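Teris Lectionary Planner: Set-up Guide
Section 4. Movable feasts and the calendar year
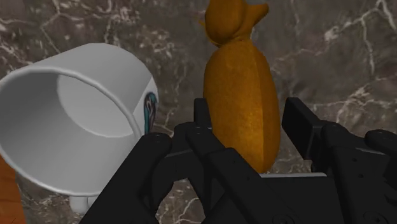 Does the planner work out the date of Easter by itself?

It calculates Easter for any year you enter, Western or Eastern, but it won't know which of the two your parish keeps until you tell it in step 2.

The sales page for Teris says the calendar "looks after itself". Treat that with some caution. The arithmetic is sound. The assumptions wrapped around it are another matter, and most of the trouble parishes have in their first year comes from accepting the defaults without reading them.

Before you start

Have your diocesan calendar on the desk, on paper if possible. You will be checking the program against it and not the other way round. If you are bringing in old records from Skedar, do that first (Section 3). Skedar stored the vigil of a feast as part of the day before, and Teris will cheerfully keep it there.

Setting the calendar

1. Open Calendar, then Year Rules. The screen is blank until a rite has been chosen.

2. Under Reckoning, choose Western or Eastern. There is also a setting called Automatic. It goes by the language of your computer, which tells it very little about your church. Leave it alone.

3. Set the start of the year to the First Sunday of Advent. The program starts with January selected, and if you leave it there the Sunday cycle will change over in the middle of the Christmas season.

4. Choose how Ascension is kept: on the fortieth day, or moved to the Sunday following. Do the same for Corpus Christi. The two settings are separate, whatever the help bubble says.

5. Enter your patronal feast and the anniversary of the dedication of the church. Mark each with its proper rank. A feast entered without a rank is treated as an optional memorial and will give way to nearly everything.

6. Press Build Year. Building takes a minute or two on an older machine.

Caution: Build Year overwrites any notes you have typed against individual days. The warning box mentions "minor changes". Losing a year of sacristy notes is not minor. Export them first from File, Save Notes.

Checking the result

7. Look up Ash Wednesday, Easter Day and Pentecost, and compare each with the diocesan calendar.

8. Go to March and find the Annunciation. In years when it falls in Holy Week or the Easter octave it should be transferred to the first free day after the octave. Version 2 handles this properly. Earlier versions claimed to.

9. Print the year in list view. Read the Conflicts page at the end, if there is one. An empty Conflicts page means the program found no clash it recognises, so a quick read of the full list is still worthwhile.

Note on saints' days: the supplied list has 400 entries, taken from the Cliltivine edition. It is generous with the obscure and patchy on local observances, so Canadian parishes should expect to add some of their own. The Boateng supplement fills 70 of the gaps, though it gives no colours for them and you will need to set those by hand.

Note on colours: rose for Gaudete and Laetare is off unless you tick it under Vestments. Ticking it turns it on for both Sundays.

When the year is right, press Lock. Locked years can still be printed and shared, and notes can be added to any day. Rules for the following year are set up in Section 5.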